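Pre-Run Rules for Sleeved Arms

Last updated: January 2025

We rewrote our floor checklist for the humanoid in October, and I have been meaning to post the reasoning. The old version had 40 items. The new one has 16. Operators were initialing the old one without reading it, which made the signed sheets useless as a record.

The applicable standards tell you to do a risk assessment and reduce the risk you find. They do not tell you what to do about a fabric sleeve that creeps toward a finger joint over a long shift. That part is left to the shop, and it is where most of our sixteen items come from.

Sleeves first. Item 3 says the lower edge of the sleeve must sit above the first metal bracket on every finger, checked with the hand open and hanging at rest. A sleeve that rides down can get into a hinge. The joint torque limit will usually stop the motion, but "usually" is a poor word in a procedure. Item 4 covers rolled cuffs: a cuff is allowed as long as it stays clear of any joint through its full travel. Yasuo Miyazaki wanted cuffs prohibited outright. I disagreed, and we settled on a range-of-motion check at low speed before the first run of the day.
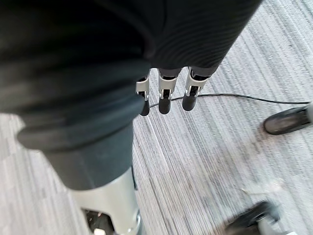
Floor items come next. Any cable inside the reach envelope gets moved, taped or written down as an exception with initials. Carpet makes this harder than it sounds, as tape that holds on sealed concrete lifts off low pile within a day. We switched to a weighted cable cover for permanent runs and kept tape for anything that will be gone by evening.

Item 9 is feet. One person may stand inside the marked zone when the arms are powered, and only with the stop pendant in hand. Closed shoes, no loose laces. Everyone else stays behind the line – this includes whoever is narrating the demo for visitors.

Item 11 requires the arms to be commanded to the rest pose before anyone reaches down near the hands. Pausing the program does not count. A paused controller can resume, and on the Athumani build it resumes without a tone. I filed that as ticket 3031 and it is still open.

The Hornuston site uses the same sheet with one change: they repeat items 3 and 4 after lunch. I plan to copy that in the next revision, along with a blank line for the sleeve replacement date.

7 comments
16 shares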